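Chapter 4
Planning and Paying for a Picking Cell

In this chapter
Writing down the task before asking for prices
The parts of a budget
Cables, clamps and other small costs
Comparing two quotations
Key terms: payload, reach, end effector, dress pack, commissioning

4.1 Start with the task

Chapter 3 dealt with how arms are built and rated. This chapter deals with how they are bought. A buyer who begins with a catalogue usually ends up with an arm chosen for its reach or its price, and then has to fit the work to it. It is safer to begin with a task sheet. The sheet lists the items to be handled, the weight of the heaviest, the place each one is picked from, the place it is put down, and the number of picks needed in an hour.

Throughout the chapter we follow Oswood, a packing firm that wants one cell to pick mixed goods from an open bin. Its task sheet asks for 300 picks an hour. The goods differ in shape and surface, so the gripper will need more thought than the arm. Oswood has asked two suppliers, Primden and Cele, for quotations. Both are to be ready in May.

4.2 What the budget has to cover

The price of the arm and its controller is the figure most often quoted and the one most often mistaken for the whole cost. A full budget also includes the gripper, sensing, guarding, floor fixings, software licences, commissioning, training and spares. Running costs are kept on a separate sheet and are treated in section 4.5.

Small items need their own lines. Cables to the gripper bend each time the wrist turns, and they wear. They should be priced with ties, connectors and at least one spare set. The same applies to whatever holds the bin in place. In Oswood's first draft, cables, clamps and bins were left out altogether. When added, they came to 676 pounds for each cell, before fitting.

Trials should be budgeted too. A supplier may offer a trial on its own equipment, but the buyer should send the goods. Sample goods supplied by the seller tend to be easy ones.
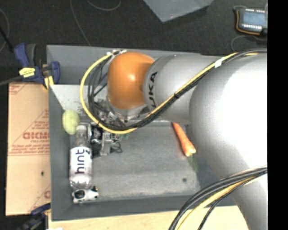

Figure 4.1 Bin picking with mixed goods. The bin holds a clear bottle and a carrot among other items. Note the cable loops at the wrist and the clamps on the left of the bin.

Before reading on, draw up a task sheet for a job you know well. Keep it, as you will need it for Exercise 2.

4.3 Reading a quotation

Primden and Cele set out their prices differently. Primden gives one sum for the finished cell. Cele lists each part and leaves commissioning to be charged by the day. To compare them, Oswood copies both into the same table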